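Pillcombe Pantry Network Opens Sorting Room for Household Food Parcels

PILLCOMBE, August – The Pillcombe Pantry Network has opened a dedicated sorting room on the ground floor of the former Ruotsalainen Hall, giving the town its first permanent space for preparing food and drink parcels for households and after-school groups.

The room replaces a shared corridor at the Molard Street branch, where parcels had been assembled since the network was founded. During its last full year at that address, the network prepared 3,457 parcels for 1,203 registered households. Demand over the summer months has been higher than in any previous season, and the board of the network voted in the spring to seek a larger site.

"Our members need a place where donated goods can be checked, sorted and packed without having to be moved twice in one afternoon," said Sreekumar Kulkarni, director of the Pillcombe Pantry Network. "The new room gives us that, and it allows us to offer families a more balanced parcel than we were able to put together before."

The lease on the hall runs for five years. Shelving and lighting were paid for through the Kernell Fund, which supports community projects in the Pillcombe area. The fund has also agreed to meet the cost of heating the room during its first winter.

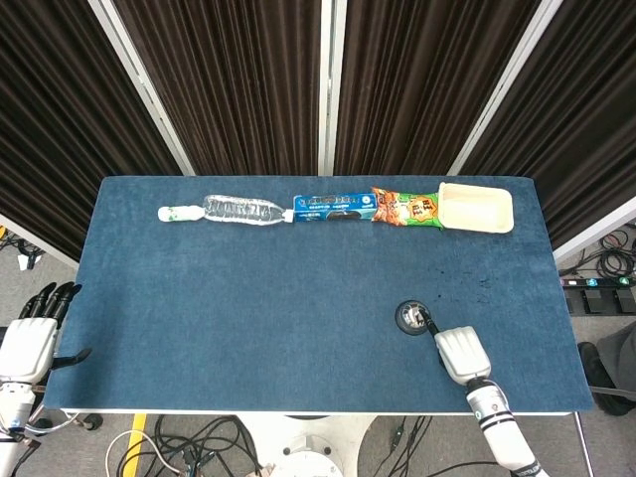 Snack parcels are the first part of the service to move to the new address. They are intended for school-age children and are handed out separately from the main grocery parcels, with contents that vary according to what has been donated. Items are set out in a single row before packing – a bottle of water, a boxed item, a bag of snacks and the shallow cream-colored tray that goes with them – so that each set can be checked against the packing sheet. The covered tabletop, in a dark teal blue, was chosen after staff at Molard Street reported that cans and bottles slid too easily on the old counters. Sell-by dates and allergy labels are read at the same table.

Grocery parcels will follow once the cold storage area has been inspected. Until then, households that receive chilled goods should continue to collect them from Molard Street at their usual time. Letters confirming the change of address will be sent to all registered households before the move takes place.

"We have kept the packing sheet short and the layout simple," said Chia-hao Choi, who manages parcel services for the network. "A person who has never packed a parcel before should be able to come in, read one page and begin."

The sorting room will accept sealed, unopened food and drink between 10 a.m. and 3 p.m. Donors are asked to use the side entrance and to leave glass jars in a separate box. Homemade food cannot be accepted. Larger deliveries from shops and wholesalers should be arranged in advance with the parcel services office.

Households wishing to register for snack or grocery parcels may do so in person at either address. Registration forms are available at the front desk.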